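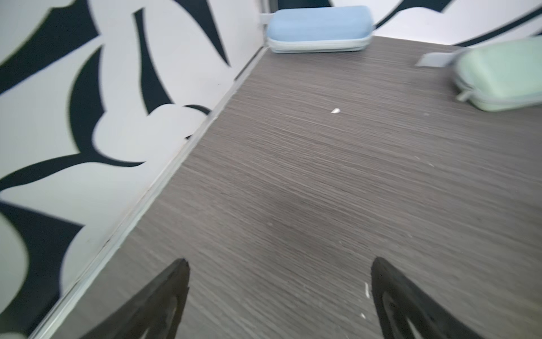 Gladys Owino

The letter from the Vunley Bell Festival came in July, and my aunt Ysaline read it standing up, in her gumboots, with the kettle screaming behind her.

"They want us!" she said. "They want us to ring the Dromis!"

You have to understand what the Dromis was to people like us. It was a peal of 1,832 changes, written by a schoolteacher with a bad hip and a great deal of spare time, and it had been rung right through exactly once, before my mum was born. Every ringer in the valley knew the first page. We hummed it at the servo, we tapped it on the steering wheel, and then we got to the bottom of the page and stopped, the way you stop at the end of a jetty.

Ysaline Huet had all the pages. She kept them in a biscuit tin under the spare bed, and that night she spread them over the kitchen table and we ate our tea off our laps.

"You'll take the tenor," she said.

"I'm fifteen!"

"You've got the arms for it."

I did, too. I'd been carting hay for the Muriithi place all through the holidays, and I was wildly proud of those arms.

We practised in the shed with ropes tied to feed bags. Old Zenach came up from the creek to ring the treble, and he counted under his breath in a language he'd never tell us the name of. The tower had 129 steps and he took every one of them singing. By the third week I was dreaming in rows - two four one six three five - and waking with my fingers curled round nothing. It was glorious. I have never been so tired or so happy.

On the night, the whole paddock below the church was full of people on rugs. I could see their torches through the louvres, and somebody's dog, and the pie van with its little yellow window. Ysaline spat on her hands.

"Look to," she said. "Treble's going."

"She's gone!" shouted Zenach, and off we went.

The first page flew. I heard the crowd humming with us, hundreds of them, and then I heard them fall away, one after another, as we came to the bottom of it. For half a breath there was only the wind in the tower. Then Zenach pulled, and Ysaline pulled, and I leaned back with all my weight, and the tenor swung over into the second page - huge and dark and sweet - and down in the paddock the dog began to bark.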